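Ticket: right arm drops out when wrist goes past the cabinet shelf
Project: Tallow (two-arm build, shared workshop)
Opened by: Retno Wibisono
Status: open
Priority: whatever is above medium

Problem
Right arm faults mid-move when reaching into the lower compartment. Joint holds for a sec, then bus timeout, then the whole right side goes limp. Left arm fine. Only seen it with the wrist rolled in. Out over the open table it runs all afternoon no complaints.

Log line every time:
R_ARM bus timeout, node 7, last reply 3000 ms

Tried so far
– power cycle, obviously. Comes back, faults again
– swapped left and right bus adapters. Fault stays on the right so not the adapter
– dropped speed to half. Takes longer to fault, still faults
– new terminating resistor, no change
– re-crimped the connector at the wrist. Good for 18 runs then same thing

10:40 Fikri says check the supply, he had sag on his Pasaribu board. Put the meter on it, flat. Not that.

11:15 Wiggled the wrist cable by hand with arm parked. Got one timeout. Couldnt repeat it.

13:30 Bergþóra thinks the loop is too short and pulls on the plug when the wrist rolls. Plausible. Or it's too long and snags, Qistina's vote. Need somebody to look at the cable run before I cut anything.

Cable routing is the black loop on the right arm, same one in all three:

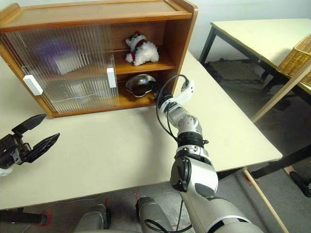

Reaching in at the bowl, lower compartment. This kind of pose is where it dies.
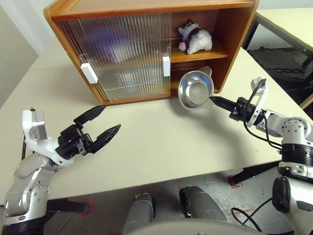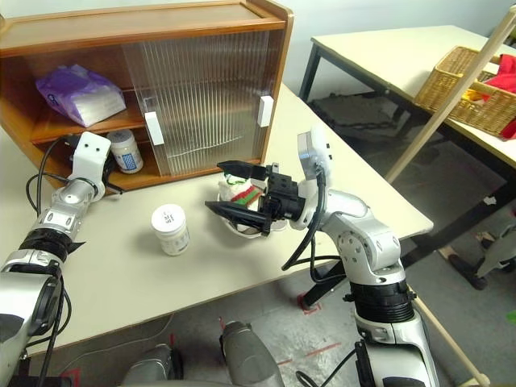
Next steps
Make a longer pigtail, strain relief on the forearm side, leave the wrist plug alone. Anyone know where the good silicone wire went? Spool was in the Handamis drawer in January and its not there now.

Also want to log bus errors per node instead of just the timeout, Rūta had a script for that. Rūta if you read this pls drop it in the shared folder.

16:05 Update: Rūta's script is in, thanks. Node 7 errors climb only while the wrist is rolling, flat otherwise. So cable or plug, I'm done blaming firmware. Wire still missing. Will borrow a length from Fikri tomorow and re-test before closing.

Don't run the right arm into the cabinet till then. Left arm ok to use.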